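Section 4: Getting the Meltell label maker going, and setting up the desk

Last updated 28 Nov 2020

If you skipped straight to this section, welcome, but please go back and do the battery part in Section 3 first. I've had emails from people who got halfway down this page with a dead printer. Everything below assumes you have the Meltell charged, the Lotgate app on your phone, and one roll of label tape. I use the Durán matte paper tape for everything except the kitchen (more on that further down).

Set aside an evening. It took me two, but I was also watching TV.

4.1 Load the tape

1. Turn the Meltell off. The lid will open with the power on, but the feeder tries to grab whatever you put near it and you'll waste the first few inches.
2. Push the lid catch toward the back and lift. It's stiffer than you'd think!
3. Drop the roll in with the loose end coming off the bottom, printable side up. On the Durán rolls the printable side is the dull one.
4. Pull the end out past the cutter until about a finger's width is showing.
5. Close the lid until it clicks twice. One click means it's resting on the hinge and you'll get faded labels all night.
6. Turn it on and press Feed once. A short blank piece should come out with a clean edge.

Note: if the blank piece comes out crooked, open it up and start over. I tried straightening it by tugging once and had to pick shredded tape out of the rollers with tweezers.

Caution: keep your fingertips away from the cutter when the lid is up. It's small and it doesn't look like much, but it got me in April and I was wearing a bandage for a week.

4.2 Pair it with Lotgate

1. Open Lotgate and tap the gear, then Printers, then Add.
2. Hold the Meltell's power button until the light goes from white to blinking blue.
3. Wait. The app shows a spinning circle for what feels like forever.
4. When the name shows up, tap it and type in the pairing code. Mine shipped with 1238, and I never bothered to change it. Yours is on the card in the box.
5. Print the test label. It should say READY in plain capitals.

If the printer never shows up in the list, turn off any other Bluetooth speaker or headphones nearby and try again. That fixed it for me both times. If it still won't show, the old trick of deleting the app and putting it back does work, only you lose your saved label layouts, so export those first (gear, Backup, Save to phone).

4.3 Make your categories before you print anything

I know, I know, you want to print. I printed 41 labels on my first night and peeled almost all of them off again by the weekend, so do this bit on scratch paper.

1. Dump out one area. Just the one! A desk is a good place to start, a garage is a terrible one.
2. Put things in piles by when you reach for them. Stamps, envelopes, and the return address stickers live together in my house even though they're different kinds of stuff, and that pile has never given me any trouble.
3. Give each pile a name you'd say out loud. My husband was never going to look under "Correspondence." He looks under "Mail."
4. Stop at 7 piles. If you have more, two of them are probably the same pile.
5. Leave one slot with no name on it. Things will turn up.

Note: kids' stuff gets its own area. Don't mix it in with yours, you'll never find the tape again.

4.4 Set the label size

Lotgate starts you off on Large, and Large is too big for anything on a desk. Go to Layout and pick Narrow, then set the text to Medium. I leave the border off. The borders look cute on the screen, but they come out slightly uneven on the Meltell and then it bugs me every time I sit down.

For small compartments and the fronts of little drawers, switch on Trim Margins. You'll get noticeably more labels out of a roll that way. A roll gives me roughly 200 of the narrow ones with margins trimmed, and I've gone through enough rolls to trust that.

Fonts: there are loads and you need one. I use the plain one at the top of the list. The handwriting one is pretty on jam jars and hard to read on everything else, especially with the lights low.

4.5 Stick them on

1. Wipe the surface with a barely damp cloth and let it dry all the way.
2. On bare wood, rub the spot with a dry cloth afterward too. Dust in the grain is the number one thing that makes labels curl up.
3. Peel from a corner, and touch only that corner.
4. Line up the bottom edge first, then smooth upward with your thumb.
5. Leave them alone until the next day. No picking at them!

Caution: the Durán tape will take the finish off old varnish if you pull it up fast. Warm it with a hair dryer on low and peel slowly, almost flat against the surface. I learned this on my grandmother's sewing box and I'm still sore about it.

For metal or plastic the paper tape is fine. For anything that gets splashed (spice jars, the shelf over the sink) get the Molo clear film instead. It costs more and it's fiddly to peel, but it has stayed put over my stove since spring. You do have to change the tape type in Lotgate when you switch, under Printers, Media. Forget that and the text prints so dark it smears.

4.6 Put the desk back together

1. Everyday things go at the front, where your hand lands. For me that's pens, scissors, and the sticky notes.
2. Tall things go at the back, or you'll be knocking them over with your sleeve.
3. Push the organizer up against the wall side of the desk and leave yourself the front half to work on.
4. Put the Meltell itself somewhere close with the cable reachable. Mine lived in a closet for a month and I made exactly zero labels.
5. Use the desk for a week before you change anything.

After that week, move whatever kept ending up in the wrong slot and print a new label for wherever it wanted to be. Section 5 gets into drawers, and the cable box, which is a whole other story.

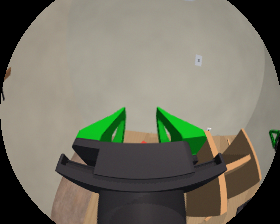

Fig. 4: Tabletop with a wooden organizer, plain wall behind.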